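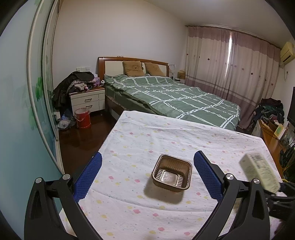

**Figure 3.** Small square tray on a printed tablecloth, with a labelled box at the table's edge.

## 6. Household responses to clearance alerts

### 6.1 Alert wording and the decision to visit

The preceding section dealt with the retailers' side of the clearance period: when markdowns were set, how deeply stock was discounted and which lines were withheld. The present section turns to the households that received the alerts. It draws on the 351 diaries retained after screening, together with the follow-up interviews conducted by Shakuntala Agarwal in the towns of Singhal and Hando. Both towns have a main street of independent shops and a shopping centre on the outskirts, and in both the local shopping newsletter, Wekex, is the principal means by which smaller retailers announce a sale.

Participants were asked to record every alert they opened, whether they visited the shop named in it, and what they bought there, including goods that had not been advertised. They were also asked to copy out the subject line. This last instruction was followed unevenly. Some diaries reproduce the wording exactly, exclamation marks included, while others paraphrase it or record only the name of the shop. Where the wording could be matched to the newsletter's own archive, the archived version was used for coding. Where it could not, the entry was kept in the analysis of visits and left out of the analysis of wording.

Alerts were coded according to whether they stated a discount, named a closing time, or did neither. The third type was more common than had been expected. Many retailers simply announced that the sale had begun and relied on the reader's familiarity with the shop. Interviewees in Hando tended to regard such messages favourably. One described them as "the shop telling you it's on, the way they would if you ran into them at the rink." Alerts that gave a closing time drew more mixed comment, particularly from readers who had seen the same deadline extended in earlier years.

A stated discount did not, on its own, distinguish the alerts that led to a visit from those that were opened and set aside. The stronger association was with prior custom. Households that had bought from a shop during the autumn were more inclined to return for its clearance, whatever the alert said. This is consistent with the view that the clearance alert functions in part as a reminder to existing customers, although the diaries cannot separate the effect of the reminder from that of an intention already formed. Several participants reported that they had been waiting for the sale and would have gone in any event.

### 6.2 Planned and unplanned purchases

A purchase was classed as planned if the item, or a clear substitute for it, appeared in the list of intended purchases that each household completed in October. Winter clothing and footwear dominated these lists, followed by bedding and small kitchen goods. The lists were deliberately left unstructured. A participant might write "boots for the kids" or give a maker, model and colour, and both were accepted. 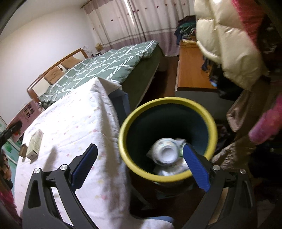
Substitution proved harder to code than the research team had anticipated. A household that listed a child's ski jacket and came home with a snowsuit could reasonably be said to have met its plan. A household that listed a duvet and bought a set of towels could not. Between these cases lay a considerable number of entries on which the two coders differed at first reading. Disagreements were resolved by reference to the household's own comments in the diary and, where those were silent, the purchase was classed as unplanned. The figures for unplanned buying should therefore be read as an upper estimate.

Interviewees spoke of unplanned purchases with less regret than the literature on promotional buying would suggest. The recurring justification was that the item would be needed eventually - mittens a size too large, wrapping paper for the following winter, a second casserole dish. Storage was raised as a limit more often than money. Participants living in flats or shared houses mentioned passing over goods they considered fairly priced on the ground that there was nowhere to put them.

### 6.3 The loyalty threshold

One feature of the local setting requires separate treatment. Shops belonging to the Grestotum loyalty program issue a voucher when a member's spending in a single visit reaches $100. The threshold was unchanged during the clearance period and applied to the marked-down price. Members could thus find themselves a few dollars short at the till after choosing heavily discounted goods.

The diaries contain clear instances of households adding items in order to reach the threshold. Socks, candles and waterproofing spray were typical additions, all of them commonly stocked near the counter. Some participants noted the reasoning explicitly in the margin. Others recorded the added item without comment, and its purpose came out only at interview. Because the interviews covered a portion of the sample, the practice is likely to be under-recorded, and no attempt has been made here to estimate its full extent.

Staff at participating shops were aware of the behaviour and held differing opinions of it. A manager in Singhal saw it as the ordinary working of the program. Another shopkeeper had instructed staff to tell customers how far they were from the voucher only when asked, on the view that prompting them felt like pressure. The difference in practice between shops was not known when the study was designed and was not controlled for.

### 6.4 Limitations

Participants were recruited through the newsletter itself and may be expected to take a closer interest in local sales than their neighbours do. Diary-keeping may also have altered the behaviour under study; two interviewees remarked that having to write down each purchase had made them put things back on the shelf. The clearance period observed was, moreover, a cold one, with good early snow, and demand for winter goods may have been stronger than in a milder year. Returns were not tracked beyond the end of the diary period. An item bought on the final day and taken back the following week is counted here as a purchase, and the retailers' own records of refunds were not available in a form that could be matched to individual households.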